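**Donder two-finger gripper, with simulation package**
Sold by Brundevska. Buyer's notes by Chelsea Blackburn.

We stock the Donder because people ask for it, and it's a decent gripper. The simulation package that comes with it is a separate matter, and most of this page is about that, as it's the part that pushes the price up.

## What you get

- Gripper with two long, flat fingers
- One spare pair of fingers
- Cable, mounting plate and screws
- Simulation model of the gripper, with a starter set of rooms and tabletop objects
- License for 2 workstations, 3 years

Arm not included. Controller not included. Read that line again before you send a purchase order, please. We take returns on unopened boxes only.

## Does the simulation save you money?

Sometimes. The maker's pitch is that you can plan the whole job on a screen, settle the reach and finger spread, and then buy the hardware once. I've heard that pitch for a lot of products and I'd discount it by half.

It is useful for clearance. If you need to know whether the open fingers fit between two bins, or whether the palm bumps a wall before the tips get where they're going, you can find out before anyone drills a hole in a bench. Our Cunville customers used it for that and went with a shallower bench than they had drawn.

It is much less useful for grip. Friction in the model is a number somebody typed in. Soft packaging, fruit and anything with a bit of oil on it will behave the way that number says, and your parts may not. If the vendor shows you a pick rate from simulation, ask for the same rate on hardware with your own items. Don't put the simulated one in your budget.
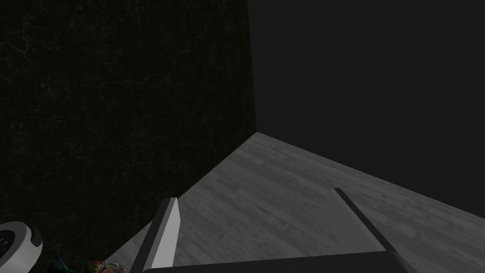 *Simulated view over the gripper, fingers open above a wood-grain surface.*

Lighting deserves a budget line of its own. If you plan to use a camera to find parts, try your layout in dim rooms as well as bright ones, and then try it again in the real room at the hour you'll be running. A shop at 6 a.m. is a different place from the same shop at noon. The package lets you change light levels, but it won't tell you which level matches yours - you need a meter and somebody willing to walk around with it.

## What it does to your budget

The software share is roughly 47 percent of the bundle price. After the license runs out you can keep using the gripper, but the model stops opening until you renew. The renewal price isn't fixed in the contract. I asked for it to be, and got a polite answer with no number in it.

Plan on 55 hours of staff time to get from the starter rooms to something that resembles your own station. Vestergaard sells a setup service that covers part of this. Get the scope in writing, including who models your parts.

## Who should skip the bundle

If you have one station, one part and a bench that already exists, buy the gripper alone. Test with cardboard mockups and a tape measure. If you're laying out several stations, or the building isn't finished, the bundle starts to make sense.

Gripper-only and bundle quotes are both available. Ask for both on the same sheet, with renewal terms listed separately. Orders placed before the end of July ship with the current finger set; the next version uses different screws, and the old spares won't fit it.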